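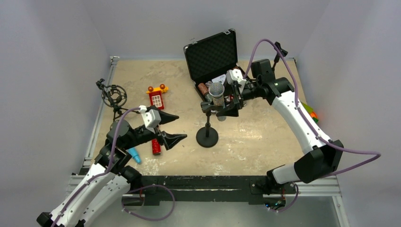 Joana Magalhães says the count is wrong before we even start, and that a removed comment and a hidden comment can't go in the same column. She wrote it in the margin of my draft and again in the chat. I think she's right about the column. I don't yet think she's right about the count.

September 23, 2023

Moderation log, second pass. Set pulled from the Stula forum archive, August only. 209 comments flagged by readers, of which 78 were taken down. The rest stayed up or got the gray "reader discretion" label, and that is where the trouble starts. Stula calls a labeled comment "published." You have to click twice to read it, and it doesn't come up in search. I'd call that half published at best.

Recoded the first 100 by hand, blind to the outcome. Categories as before: threat, private information, insult, off topic, plain disagreement. Added a sixth, "can't tell," after getting stuck on number 12 for far too long. It's a man telling a town council member she should be "shown the door." Insult? Politics? The moderator took it down as a threat. I can't see it, but I don't live there.

The Pruvost paper claims that clear written rules bring moderators into line with each other. Maybe. Their test had people judging made-up comments with the rules open next to them, no time limit, no angry poster writing back. I tried their rule sheet on our set and got stuck in the same places as with no sheet at all. "Targeted abuse" does most of the work in it and never gets defined. Would like to see their raw codes. Asked, no answer so far.

Hiviron, the filter vendor, says its tool "protects open debate." No idea what was measured. Their demo flags swearing very well. It let through a post giving out somebody's home street, politely worded, and it caught a quote from a court ruling. Not using it for coding. If anyone wants it as a comparison column, fine, but label it as that.

Things to sort out:

Split "removed" and "hidden" (Joana). Redo table 2 after.

Does Stula keep the reason given to the poster? The help page says yes, the export has an empty field. Either it's stripped out or it was never filled in. These are very different stories and I don't want us writing up the worse one on a guess.

Appeals. None in the set. I don't believe it. Check whether an appeal opens a new record under a new number, in which case Joana's complaint about the count holds and I owe her a coffee.

Prundard archive as a second source? Smaller, older, but they kept the full text of what they took down. Terms of use need a proper read first. I skimmed them and didn't like the part about republishing.

Leaving the title alone for now. "Who Gets to Speak" promises more than a month of one forum can carry, and I'd rather have a dull one.

Next: coding the remaining comments, with Joana doing the same ones separately. No comparing until both sheets are in.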